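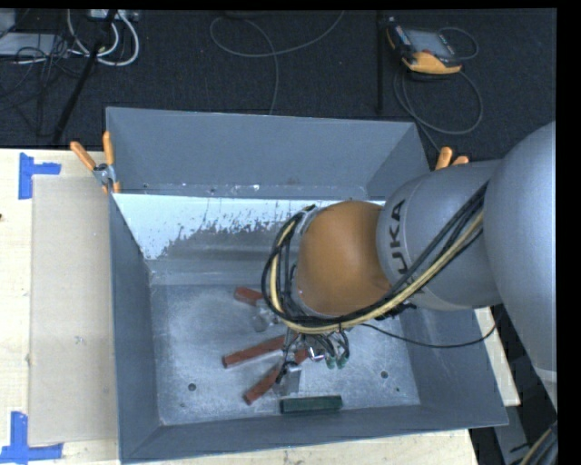 The Vavusus open day began at ten on Friday with a queue for lanyards. My lanyard said VISITOR 787, which seemed ambitious for a trading estate in the rain, and it came with a bag containing a pen, a map and a second, smaller map.

Vavusus handles small parts for other people. Somebody else makes a thing, somebody else buys the thing, and in between it spends a while on a shelf in one of two long sheds joined by a corridor that smells of floor polish. I had come for the shelves. My own garage is arranged on the principle that whatever you need is under whatever you don't, and I hoped to pick something up.

The first shed is all racking. There are 700 bin positions in it, a figure our guide gave us at the door and again at the far end, in case any had been added while we walked. Each aisle has a name instead of a number. Ours was Urrego, after a supplier who went out of business and left behind only a very large order of hinges. The hinges are still there and we were allowed to hold one. It was a perfectly good hinge.

What I liked most was how battered everything was. I had expected gleaming trays, and there were some by reception, but the sheet-metal bins that do the work have had a life. The big grey one I spent longest over had sides sloping inwards, scuffs all over the floor of it and small worn flecks along a ledge, like the edge of an old baking tin. There are small round holes in the bottom. I asked what they were for and got three answers from two members of staff. The one I chose to believe was drainage, though I couldn't get anyone to say what of.

The slope of the sides got a short talk to itself. Parts slide towards the middle, so you don't spend the morning scrabbling in the corners. I have been scrabbling in corners since I bought the house – square boxes, every one of them – and found this more moving than I let on. The bin stood on a pale wooden tabletop that wouldn't have looked out of place in a kitchen, and there were brick-red bars lying in it. I never did find out what the bars were. The guide called them "stock", in the tone my aunt uses for "relatives".

Coffee was at eleven in the Semero room, named after the software that tells everyone where things are. The software did not know where the milk was. There were shortbreads, wrapped in twos, and a display board on the history of the label. I read all of it. Labels used to be pink.

The second shed is packing, and here the visit picked up. Visitors could have a go at making up a Funano carton, a flat thing that is supposed to fold itself into a box in 3 moves. I did it in rather more. A boy of perhaps eight beside me made four and was given a badge. Mine was put to one side, gently, and I saw it later holding the door open.

Parking is free but fills up early, and the overflow is a field, so wear shoes you don't love. The next open day is in May. The parts counter by the exit takes cards, and I came home with six hinges.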